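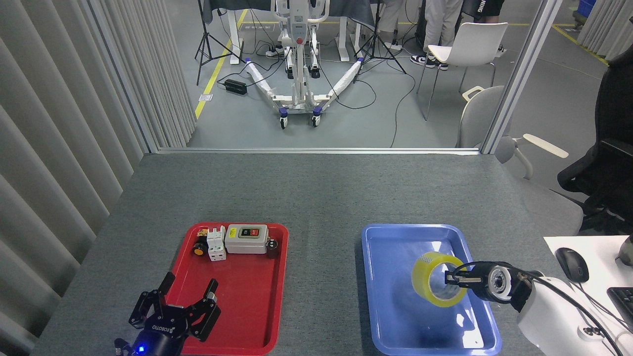
Electrical parts, including a switch box with a red and a green button, on a red tray.

Clonov announce second album "Stirneck", coming in May

The electronic group Clonov will release their second album, "Stirneck", in May on the label Figueroa. The album has 13 tracks and a running time of almost one hour. The first single, "Terklow", is out now on all the usual streaming services.

"Stirneck" was written during one long winter and recorded in the group's own rehearsal room. The members of Clonov played most of the parts live, with all of them in the same room, and added voices and strings later. Compared with the debut, the songs are slower and there is much more singing. Four of the tracks are instrumental.

"We wanted to make a record which you can listen to at home in the evening, from the start to the end," the group says. "The first album was made for clubs and we are still proud of it. But after two years of concerts we were missing the quiet songs, so we began with these."

The single "Terklow" opens the second half of the album. It begins with only an organ and one voice, and the drums enter after almost two minutes. The group has played an early version of it as the last song of their concerts since last autumn, and many listeners have written to the label to ask for its title. The version on the single is shorter than the one on the album, which continues with a long part for strings.

Formats

The album will be available as a download, on CD and on double vinyl. The first vinyl edition is limited to 2276 copies and comes with a printed booklet with all lyrics. A further 100 copies on clear vinyl will be sold only at the concerts. Pre-orders are open now in the Figueroa online shop, and every pre-order of the vinyl includes the download on the day of release.

Concerts

Clonov will present the new songs on a tour which starts in the same week as the album. The group will play as a five-piece for the first time, with two additional musicians on violin and cello. The cities and halls will be announced next month – subscribers to the Figueroa newsletter will receive the dates one day earlier and can buy their tickets before the general sale. Doors open at 7 p.m. for all concerts of the tour.

Information for the press

Advance copies for review can be requested from the Figueroa press office. Please tell us the name of your publication or radio program and if you prefer download or CD. Interviews with the group are possible in person or by phone until the start of the tour. Lyrics and full credits will be sent together with the advance copies.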